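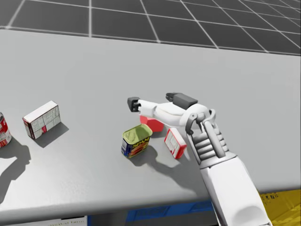 How to clear and sort a cluttered table

Takdale home guides: Tidying

A table that collects things is hard to keep clear. Post lands on it, then keys, then whatever came home in a coat pocket. This guide covers one table, from full to clear, and how to keep it that way. It works for a kitchen table, a desk or a workbench. Allow an afternoon for a bad one.

What you need

Two cardboard boxes
A bin bag
A tray with a low rim
A soft cloth and washing-up liquid
Pen and sticky labels

Step 1: Take out the rubbish first

Go over the whole table once with the bin bag. Pick up only what is plainly rubbish: empty envelopes, wrappers, dried-up pens, receipts you will never need. If you have to think about an item, leave it where it is. Put anything with your name and account number on it in a pile for shredding.

Step 2: Group what is left

Push things of the same kind together. Small groups are fine at this stage. Leave a gap between one group and the next so they don't run back into each other.

The usual groups are:

Paper that needs an answer
Paper to keep
Tools and stationery
Things that belong in another room
Things that belong to someone else

Don't start reading the paper. Sorting and dealing with it are separate jobs, and if you mix them you will still be there at bedtime.

Step 3: Box up anything that is leaving

One box is for other rooms and the other is for other people. Label both. Carry the first box round the house and empty it in a single trip. The second goes by the front door, or straight into the car if you have one.

Charity shops vary in what they take. The one in Hidbridge won't accept anything with a plug, so ring first if you have lamps or chargers.

Step 4: Clean the surface

Move the remaining groups to one end and wipe the other end with a damp cloth and a drop of washing-up liquid. Dry it, swap ends and do the rest. Oiled or waxed wood should have a barely damp cloth and no soap. Old tape marks come off most sealed surfaces with a little cooking oil left on for ten minutes, then washed away. Try it on the underside first.

Don't forget the edge. It gets handled more than the top and is often the stickiest part.

Step 5: Decide what lives there

Most tables need a few things on them all the time. Choose these on purpose and put them on the tray. When the tray is full, something has to come off before anything else goes on. A tray the size of a dinner plate is plenty for keys, a pen and the day's post.

Everything else needs a home within a few steps of the table. A drawer or a hook on the wall will do. If the home is upstairs, the thing will be back on the table by teatime.

Step 6: Deal with the paper

Take the "needs an answer" pile and write the date it is due on the front of each sheet. Put the earliest on top and stand the pile upright in a letter rack or an old toast rack. Paper lying flat gets covered up.

File the rest by who sent it. If you would rather scan it, name each file with the sender and the year. Despina Dumitrescu, who helped with this guide, scanned 3,000 sheets one February and ended up with 2,047 worth keeping. She says she should have sorted them before scanning.

Keeping it clear

Clear the table down to the tray once a day. Just before the evening meal suits most households. If it takes more than a couple of minutes, look at what keeps turning up and find it a better place.

Common problems

The table is shared. Give each person a small box on a shelf nearby. Anything left out goes into its owner's box, with no need to ask first.

A project is spread across it. Slide a thin board under the work so the whole lot can be lifted off at mealtimes.

There is nowhere else to put things. Look under the table. A low crate on castors will hold a lot and can be pulled out with one foot.

Next guide: Sorting a kitchen drawer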